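Home | Chapters | Glossary | Instructor Notes | Contact

Chapter 2: Who Speaks for a Kid in Court?

I sat in on my first juvenile hearing thinking I'd see a small version of the trials on TV. I got a plain room, a judge with reading glasses, and a fifteen-year-old who kept looking back at his aunt. The whole thing was over before my coffee got cold!

That hearing is why I wanted this chapter near the front of the book. My co-author Natsumi Ueda would've started with the history (she lost the coin toss), so we'll get to that in Chapter 3. First I want you to know the people in the room: the judge, the prosecutor, the defense lawyer, the probation officer, and sometimes a guardian ad litem.
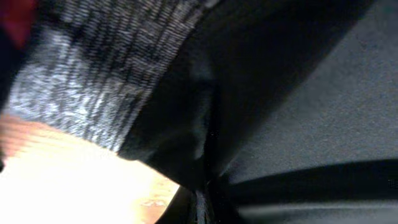
So what does a guardian ad litem do?

A guardian ad litem looks into the child's situation and tells the court what would be best for the child, even when the child wants something else.

The defense lawyer's job is different, and students mix the two up every term. The lawyer argues for what the young client wants. Keep that split in mind when you read the Zultimcombe County file on page 65, where Omid Tehrani, the defense lawyer, and Misaki Maruyama, the guardian, ask the judge for opposite things. I still go back and forth on who was right.

Key terms are in the glossary, starting on page 269.

We use cookies to remember your place in the book. Accept | Manage settings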